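# Open afternoon at Restton: the sink task in simulation

Restton opened its manipulation lab to visitors for one afternoon in April. The program had one item on it, a kitchen counter task run entirely in simulation and shown on the wall screen in the main room. Stellan Hägglund operated the session. Oda Skjelbred took questions and kept the run log.

The counter model is called Berge. It has a sink in the middle, a faucet behind it, and dishes and food items on the worktop. Object positions are drawn again at each reset, so the lime and the plates do not stay put between episodes. The task software is Cillau, version 4. Visitors could call for a reset at any time, and 19 of them did.

Stills from the session follow.

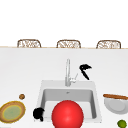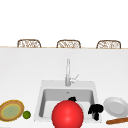
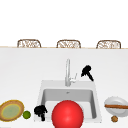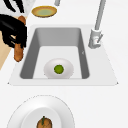

Last still: gripper holding the elongated brown item near the corner of the sink unit, with the white bowl in the basin.

The log for the afternoon lists 151 episodes. An episode ends when the item is released over its target or when the time limit of 75 seconds is reached. Both outcomes are stored with the same fields: start layout, joint trace, contact events, end layout.

Most questions concerned contact. Skjelbred explained that friction values are set per object and that the long items are the hardest to tune, as a small error at the fingertips turns into a large swing at the free end. Several visitors asked about water. Berge has no fluid model, and the faucet is treated as a fixed obstacle.

A second question came up more than once: whether the layouts are checked before a run starts. They are checked for overlap between objects and for reach, and a layout that fails is drawn again.

The scoring sheet used at the session was prepared with Endow. Printed copies are at the front desk. Requests for the episode log go to Hägglund.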